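Section 3. Planning your purchase and your space

Please read this section before you place the order for the Rillov two-arm kitchen unit. Most costs that surprise our customers come from items which were not in the first budget. The steps are given in the order in which we recommend to do them.

3.1 Before you ask for a quote

1. Choose one task to begin with. Serving coffee is a good first task, as the objects are few and the work area is small.

2. Write down each object the robot must handle for this task. Write also which hand must hold it. If both grippers have to work at the same place, you need the two-arm version.

3. Measure the free depth of your counter and the height under the upper cabinets. The arm needs 40 cm of free height above the tallest object it must reach over.

4. Build the kitchen in the Clania planning software and run the task there. The license for planning is included for 30 days from the first login. 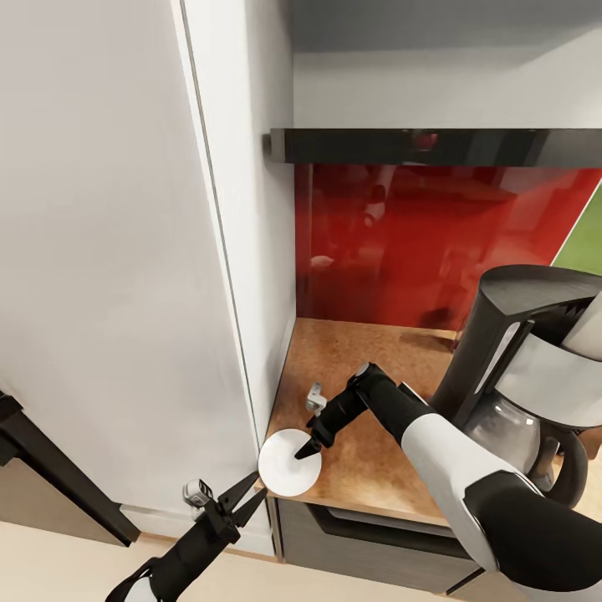 Figure 3-1. Both grippers at the plate, coffee maker behind the right arm (Clania simulation).

5. Check for each position if one arm passes in front of an appliance. In Figure 3-1 the right arm covers a part of the coffee maker. If your staff must use the appliance at the same time, plan a different place for it, or plan a wider counter.

6. Look at objects that stand over the counter edge. Simulation accepts such a position, but for daily work we advise to keep plates fully on the counter.

NOTE: The sensor module for the gripper is a separate line in the quote. Order it together with the arms. When it is added later, a new calibration visit must be paid.

3.2 Preparing the budget

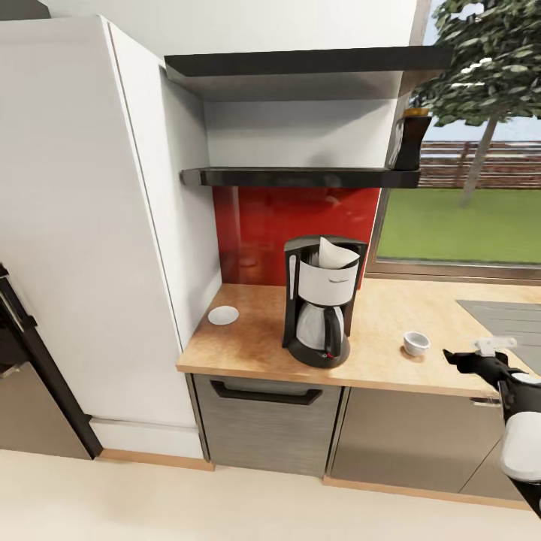 Orkel Reddy

The price of the robot is only one part of the budget. Please make a separate line for each of the following:

Arms and grippers
Sensor modules
Mounting and floor work
Electrical work
Calibration visit
Spare fingertips for the first year
Yearly service

7. Enter the yearly service as 2,657 dollars for the two-arm version. This amount does not include travel.

8. Decide which appliances and dishes you keep. A common drip coffee maker, a small cup and a saucer can stay as they are in most kitchens. Very thin or very smooth dishes may need other fingertips, so send us the sizes with your request.

9. Leave free space on the counter at the side from which the arm comes in. A small cup should not stand tight between the coffee maker and the sink when the gripper must take it from the side.

10. Save the layout and attach it to the order form. Our office checks it and answers in 9 working days.

CAUTION: Do not start cabinet or electrical work before you receive the checked layout. Changes to the mounting position after this point are charged to the customer.

CAUTION: The planning software does not calculate the load of your floor. Ask a building specialist if the unit will stand on an upper floor.

3.3 If the layout is not accepted

You will receive a list with the positions that the arm can not reach. Move these objects first, and change the mounting position only if this does not help. Then save the layout under a new name and send it again. The second check is free of charge. From the third check, please ask for the current price.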